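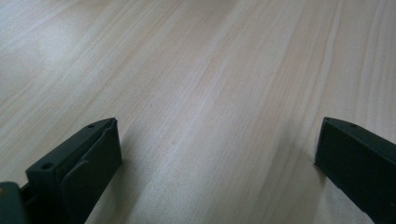 Workshop tips: recording with a hand-held gripper

Wipe the bench before each session and let it dry. Crumbs and sawdust turn up in every clip afterwards and the model may learn to expect them.

Glare on a pale tabletop shifts as you move. Turn the bench lamp towards the wall, or half close the blind, and keep that setting for the whole batch. If the light has to change, start a new batch.

Begin each take with the fingers fully open and nothing between them. Hold still for a breath, then reach. Squeeze slowly - a snatched grasp blurs, and Calstead's checker rejects it.

Check the screws in the fingers every 13 takes. A loose finger tilts slightly under load and the opening width no longer matches the log.

Move the object between takes. Our first set had 362 clips of a mug in nearly the same spot, and Toàn Ninh threw out all but a handful. Vary the approach angle as well.

Keep failed grasps, but label them as failures on the day. Hae-won Sun sorts ours into a separate folder before training.

Clean the pads with a damp cloth only. Solvent leaves some plastics tacky.

Name files by batch and take number. With 2,000 clips on one drive - our total in April - "mug final 2" is no use.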